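About Sivum

Home | What we do | Send us stuff | About | Contact

Who we are

Sivum is a small packing and re-boxing shop. Small electronics mostly – the kind of thing that comes in a flat box with a cord and a leaflet, and gets sent back with no leaflet and somebody else's cord. We open it, check what's in there, put the right things back in the right box and send it on. Short runs, odd jobs, returns, kits. That's the whole business.

Started by Nusrat Bandara and Nuwan Chowdhury, who met working returns at a much bigger warehouse and got tired of watching good stuff go in the dumpster over a missing cable. First customer was Kokkonen, a mail-order shop for hobby parts. They had one pallet of mixed returns and no space. We had a garage. The pallet took us most of January and we charged far too little for it. They're still with us, at a better price.

We moved out of the garage when the door stopped closing. Now we rent the ground floor at Didano, the old print building by the rail line. Go in by the side entrance, the front one is the dance school and they are very nice about it but please don't.

What we do all day

Unboxing, matching, re-boxing. Cables are the big part. A box comes back, the device is fine, the cord is wrong or knotted up with two others. Untangle first, match after. We tried it the other way and it was slower. Cords get coiled loosely, by hand, no tight wraps around the plug end – it's bad for them and it looks bad when the customer opens the lid.

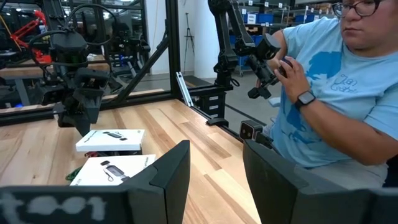 White boxes and a tangle of green cord on the work table.

Boxes get looked at too. Crushed corner, we replace it if you've sent spares. Scuffed lid, we ask you. Some customers don't care about a scuff and some care a lot, so there's a line on the job sheet for it now. Please fill it in! Half the emails we send out are about that one line.

Kitting is the other half of the work. You send us the parts, we make up the sets. Largest run so far was 355 kits for Skiltusard, the science-club people, each with a device, a cord, a bag of small bits and a card. Went out on time apart from one carton that we'd labelled for the wrong school. Sorted by the next morning, and Skiltusard were good about it.

Who works here

Nusrat Bandara – jobs, quotes, the phone. If you've called us you've talked to Nusrat.

Nuwan Chowdhury – receiving and shipping. Also the shelving, which he built, and rebuilt.

Imani Mfaume – runs the packing floor. Came to us from a bakery, which explains the early starts. Wrote the job sheet everyone uses.

Ye-rin Ji – testing. Plugs things in, writes down what happens. Keeps the drawer of known-good cords, and you have to ask before you take from it.

Iresha Wanigasekara – accounts, and customer returns on busy weeks. Part time. Best to email her, she's not always at the desk.

We bring in extra hands before the holidays. Same people most years. If you'd like to be on that list, write to Imani, no experience needed but you do need to be OK with standing and with fiddly work.

How we keep the place

Tidiness took us a while. In the garage everything went on the floor and you stepped over it, then we got to Didano and did exactly the same thing with more floor. Imani put a stop to it. The rule since then is that loose things go in a container, any container, and the container has a side of the table. On the butcher-block table that means the yellow slotted basket and the blue-green plastic bin over on the right, with the white box and its coil of black cable across from them. Colors matter more than labels, it's quicker to shout "yellow one" across the room then read out a sticker. When a job ends, both get emptied before the next job comes out. Even if it's lunch. Especially if it's lunch.

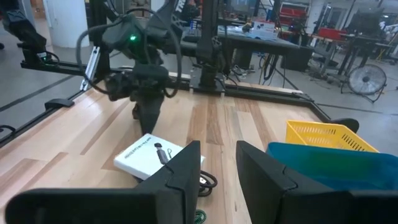

Mixed-up orders are the thing customers ask us about most, so a few words on that. One job on a table at a time, that's the main thing. We don't open a second customer's carton until the first one's paperwork is signed off. A cable or two on the wood next to its own box is fine, like the black one lying coiled by the white box there, as long as everyone at the table knows which job it came out of. Leftovers go in a bag with the job number and go back to you with the shipment. We don't keep spares from your stock and we don't top up one customer's order from another's. If we come up short we call.

What we don't do

No food, no liquids, no glass. No repairs – Ye-rin will tell you if something doesn't power up but she won't open it. No loose batteries. Nothing that needs two people to lift, the side entrance has steps. We've been asked about clothing a few times and the answer is still no, sorry, we don't have the rails for it.

Minimum job is 12 boxes. Smaller than that and the setup takes longer than the work. If you've got fewer and they're weird, ask anyway, Nusrat likes weird ones.

Sending us things

Email first so we know it's coming. Put your company name on the outside of the carton and not only on the packing slip inside, we really can't open it to find out who it's from. A list of what should be in each box helps more than anything. A photo of one packed the way you want it is even better. Tell us about the scuffs.

Turnaround depends on the job. Returns are slower than kits, becuase you never know what's in there till the lid's off. We'll give you a date when the carton arrives, and if it slips we'll tell you before the date and not on it.

Visiting

You're welcome to come see your own job being packed, Kokkonen's people do it now and then. Call ahead. Park on the rail side, not in front of the dance school. There's a bell at Unit 13, it's loud, press it once.

Page last updated Wednesday, August 5, 2026. Prices are on the Send us stuff page, and those are the current ones – ignore the old PDF if you still have it.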